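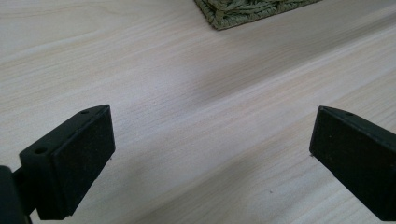
4. Care of the table top

This section is for the Rillden dining table with the light top. If you have the Stemari side table, the cleaning steps are the same, but the legs are mounted in another way, so please use the sheet which came with it.

Read the whole section one time before you begin. You will need:

Two soft cotton cloths, without buttons or zippers
A bowl of lukewarm water
Mild dish soap
Hiebert care wax, the colorless one (only for section 4.3)

4.1 Before the first use

1. Remove the protective film from the top. Pull it slowly and flat along the surface, not straight up.

2. Look at the top from the side, near a window. Small differences of color between the lighter and the darker bands of the grain are normal and are not a reason for exchange. If you find a scratch or a dent, please stop here and write to Fulell customer service before you continue.

3. Wipe the top with a damp cloth, and then with the dry one. Always move the cloth in the direction of the grain.

4. Leave the table uncovered overnight. Do not put a tablecloth or place mats on it during this time.

Note: In the first weeks the color may become a little warmer. This happens faster in a sunny room. Move vases, lamps and other things to a new place from time to time, otherwise a lighter spot can remain under them.

4.2 Daily cleaning

1. Take everything off the table. Lift the things, do not push them.

2. Remove crumbs and sand with a dry cloth. Do this also when the top looks clean. Fine sand is the most common cause of scratches, and on a light surface it is difficult to see.

3. Put 2 drops of dish soap in the bowl of water. Wet the cloth and squeeze it out very well. When you press it with your hand, no water should come out.

4. Wipe with the grain, from one short side of the table to the other. Do not make circles.

5. Wipe again with clean water, then dry the top at once.

Caution: Do not use scouring powder, steel wool, the rough side of a sponge, glass cleaner or anything with bleach. They make shiny or dull spots which can't be repaired at home.

Caution: Do not use a steam cleaner on any part of the table.

4.3 Wax

The top is delivered with a matte finish. Wax is not necessary in the first year. Later you can use it when water no longer forms drops on the surface.

1. Clean the top as in 4.2 and let it dry for around four hours.

2. Try the wax first on the underside of the table. Wait until it is dry and compare the color.

3. Put a small amount of wax on a cloth, never directly on the wood. Spread it thin, with the grain.

4. After the time given on the wax can, rub the top with a clean dry cloth until it does not feel sticky anymore.

Note: If the top looks shiny in one place and matte in another, there is too much wax. Rub the shiny place again with a dry cloth. Do not add more wax to the matte place.

4.4 Stains and marks

Coffee, tea, red wine: Take up the liquid immediately with a paper towel. Press, do not rub. Then clean as in 4.2.

Grease: Use a cloth with warm water and a little more soap than usual. Repeat two times if necessary.

White rings from a hot cup: Leave them for one day, many of them become weaker by themselves. If the ring is still there, use a small amount of wax as in 4.3.

Pencil: Use a soft white eraser. Colored erasers can leave their own color on the wood.

Caution: Always use a trivet under pots, pans and baking dishes. A folded kitchen towel is not enough for a pot that comes directly from the stove.

For dents and deep scratches, see section 6, Spare parts and repair.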